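FOR IMMEDIATE RELEASE

Cimenham Opens Orders for Asora Two-Arm Kitchen Kit

PIRNVILLE, August 5, 2019 - Cimenham today opened orders for Asora, a two-arm robot kit for small kitchens that want help with steaming and plating. The kit comes with 2 arms, a gripper for each, mounting hardware and the Asora control software. It is built to work at a standard table with ordinary countertop cookers.

"Our customers already own a steamer and they want to keep using it," said Slamet Nair, product manager at Cimenham. "Setup takes one person an afternoon."

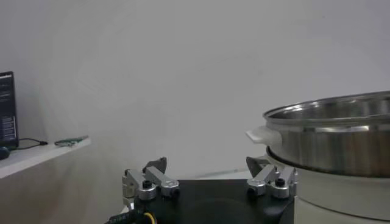 Does the kit need a special cooker? Asora works with most round electric steamers and pots that have side handles, and owners can teach it a new one in 30 minutes.

The first task library, called Chong, covers lids, baskets and plates. Cimenham finished testing it in July and will send updates to all registered owners at no charge. The first production run is 300 kits, with shipping to start in three months. Each kit carries a two-year warranty on arms and grippers.

"Steamed buns are soft and they mark easily, so we spent a lot of time on grip force," said Hidayah Govindasamy, who leads the Chong library.

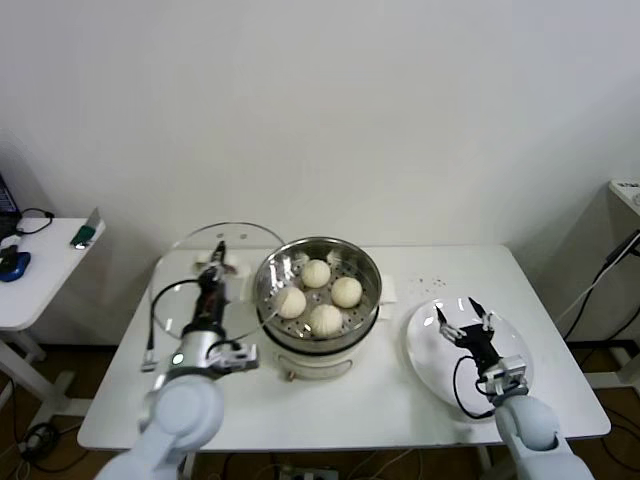
Asora's two arms at a steamer basket of buns, with a plate at right.

Orders can be placed through the Cimenham sales office in Pirnville.

Recent releases
Cimenham Moves to Larger Pirnville Workshop
Spare Gripper Pads Now Sold in Pairs
Asora Software: Notes for July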